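Ullby Kitchen Notes: readme

Hi! If you've landed in this folder, you're probably looking for the notes on how I set up and clean the little practice kitchen in Ullby. They started as scraps of paper taped inside a cupboard door, and Oisín Horgan talked me into typing them up properly (he was tired of reading my handwriting). Last big update: 2019-07-05.

What's in here

There are 148 short notes, one plain text file each, plus the pictures that go with them. Each note covers one small job: wiping down, putting the mugs back, sorting the drawer by the stove, that kind of thing. The longest is 562 words and it's all about the oven, sorry! Most are just a few lines.

File names start with the room area, then the job, then a number. So "counter_wipe_006" is a counter note. I skipped number 123 by accident and then left it that way so I wouldn't have to rename everything after it.

About the surfaces

I get more questions about surfaces than anything else. My rule is a soft cloth, warm water and a drop of dish soap, and then a second cloth to dry. Go along any seam or edge last, with a corner of the cloth folded over your fingertip, and go slowly, that's where the crumbs like to hide.

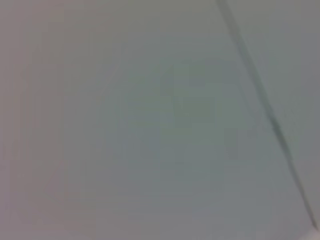 Please don't use the scratchy side of the sponge on anything smooth. Zinhle Mofokeng did the counter notes with me in June and she swears by old cotton T-shirts cut into squares, and I've come around to them too. They wash well and they don't leave fluff.

Things I haven't finished

The fridge notes are thin. There are only 6 of them and two say almost the same thing. The pantry shelf labels still use the old names from when we were set up over in Girnasbridge, so if a note mentions "the Brunau shelf," look for the low one next to the door.

Using and changing the notes

Copy whatever you like, print it, tape it inside your own cupboard. If you fix a mistake, put your initials and a few words at the bottom of the note so I can find it later. New notes go in the folder called "incoming" and I'll sort them when I next sit down with a coffee.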